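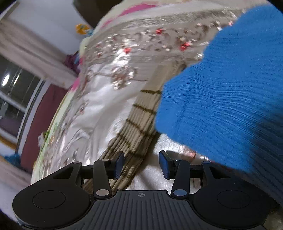 Household Skills, Unit 7: The Bed as a Work Surface
Handout for the evening group. Tutor: Temitope Iyamu

Most of us fold on the bed, whatever the Kaltholm textbook says about tables (p. 153, if you must). A bed is wide, soft and already in the room. It is also slippery, and you will want to sleep in it later, which is a deadline of sorts.

Before you start

Pull the top cover straight. Wrinkles underneath get copied faithfully into whatever you fold on top. Satin is the worst offender, and naturally it is what people put on the bed for best.

Ribbed knits

Lay the thing face down, sleeves in, and fold from the hem. Don't tug. Ribbing stretches to please you and then sulks.

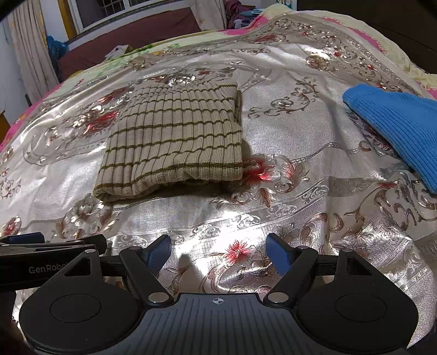
With stripes, line them up at the sides before the second fold. A rolled lower edge is fine for a drawer; for a shelf, tuck it flat. Keep each folded piece well clear of the next or you'll have one large heap with ambitions.

For next time: bring two knits and one thing you have never managed to fold. Custódio Carrilho has already claimed the fitted sheet.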